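From: Jarlath Mulcahy
To: comwood-users
Date: December 20, 2019
Subject: Re: Miranda firmware on the Draltedby handset

> Mine still says no update available. Is the new
> build only for phones bought through Mallside?

It went to Mallside phones first. Mine arrived last night, a 947 MB download, and took 25 minutes to install.
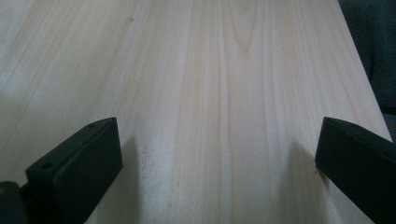

Does the update erase anything?
Contacts, messages and photos all stayed put on mine. The alarm tones went back to default and I had to pair the headset again.

Battery life looks the same so far. The 4,000 mAh figure in settings hasn't changed, and the camera opens a little faster.

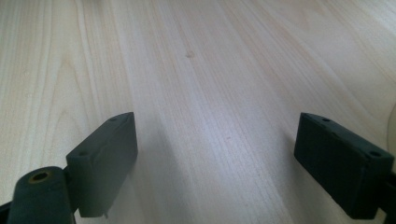 Can I go back to the April build afterward?
Only with the Comwood desktop tool, and it wipes the phone, so copy your files off first.

Steps if you want to check by hand:

1. Charge past half and connect to Wi-Fi.

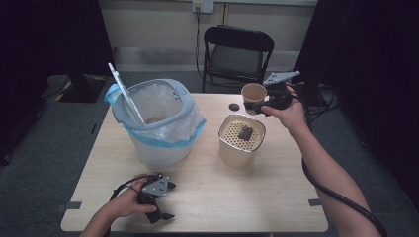
2. Open Settings, System, Updates, and tap the version line 7 times. The hidden check button shows up under it.

3. Tap it once and leave the phone alone until it restarts.

Jarlath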